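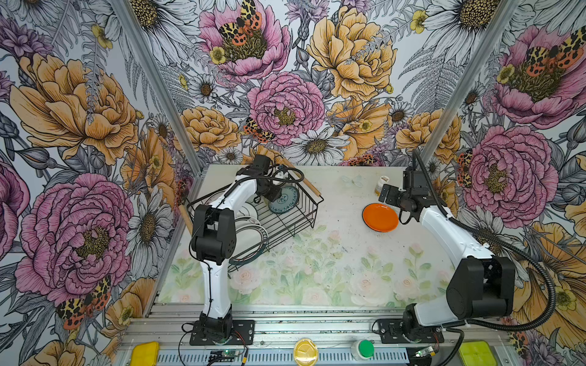 Figure 3. Rack-clearing task with mixed plates. White plates with dark rims lean in the front-left compartment of the wire rack; a blue-green plate stands upright, and an orange plate lies flat on the table.

4.2 Racks, plates and what gets put where

The second group of tasks deals with the dish rack. We chose it after the household visits in Cillasville and Drerstead, where a rack beside the sink was the most common place for clean dishes to stay between meals. Many of the people we visited did not treat the rack as a stop on the way to the cupboard. They took plates from it, washed them and put them back, and the cupboard held the dishes used for guests. Maglaya's field notes call this "living out of the rack," and we keep the phrase here.

The arrangement in Figure 3 follows that pattern. The rack is black wire with light wooden handles and stands on the left half of the table. Plates of one kind are kept together as a stack, and a plate of another kind stands apart from them. The open table to the right is where a plate is set down for use, like the orange one in the figure. We left small items on the table, including a bottle with a white cap, as the tables in the visited kitchens were seldom bare.

The full collection holds 3,107 episodes, of which 620 belong to the rack group. Each episode is labeled with a start layout, an end layout and a short written instruction. Instructions were written by Dagdag and checked by a second reader, who was asked only whether the sentence could be followed by someone who had never seen the kitchen. Where the reader said no, the sentence was rewritten. Most rewrites concerned the word "away," which some readers took to mean the cupboard and others the rack.

Plate color matters more in this group than in the table-setting group (Section 4.1). In the rack, plates stand on edge and often overlap, so size is hard to judge and the rim may be all that shows. We therefore wrote instructions that name a plate by its color or its rim and avoided "large" and "small." A set of 40 episodes uses position words alone ("the plate nearest the handle") and is reported separately in Table 5.

The patterned table covering and wall panels were changed between sessions. Floral prints were among the coverings noted during the visits, and a rimmed plate on a busy print is harder to pick out than the same plate on a plain surface. Following the Policarpio layout scheme, we recorded the covering as part of the start layout. Layouts were drawn in Plotero before each session, and 100 of them are given in Appendix B with the instructions that go with them.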